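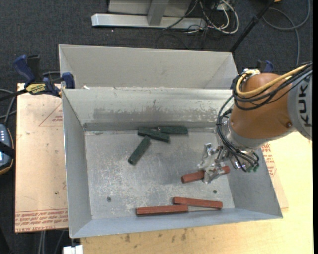
A red block at the gripper over the front bin, with the remaining five on the floor of the bin.

The bin-picking package from Wistida is sold as a service contract. The customer supplies the arm, the bins and the parts, and Wistida supplies the grasp planner, the calibration routine and an engineer for the first three days. Hòa Cù, who leads integration at the company, says the split was chosen after the first release, Muletti, which shipped with its own arm and sold poorly.

"Most shops that call us already have an arm on a bench," she says. "They want it to empty a bin without someone teaching every pose."

The demonstration uses plain rectangular blocks in green and red. Cù considers them a harder test than they look. Two blocks lying end to end leave little room for a finger, and a block resting on another will shift when its neighbor is lifted. The planner ranks candidate grasps by clearance first and by tilt second. If no candidate passes, it asks for a push instead of a pick.

Wall contact is the usual cause of a stop. "Sloped walls help, up to a point," Cù says. "The fingers get in, but the wrist is wide, and the hoses are wider. We model the cable bundle as a solid volume. Customers forget to do that."

Vinh Thân ran the package for 26 days at Skerulside, a job shop that machines small fittings. He reports that calibration took 14 minutes once the bins were clamped, and much longer on the one occasion when they were not. His main complaint concerns the floor of the bin. Scratched metal returns uneven depth readings, and the planner at times proposed a grasp on a worn patch.

"It rejected most of those itself," Thân says. "The rest I filtered by raising the floor threshold three millimeters. Thin parts then disappear, so it is a compromise."

Cù confirms the limitation. The next release, Sầm, will store a reference scan of each empty bin and subtract it before planning. Existing contracts include the update, but the reference scan has to be repeated whenever a bin is replaced or bent.

Thân has kept the package on one cell. He has not yet tried it with mixed part sizes.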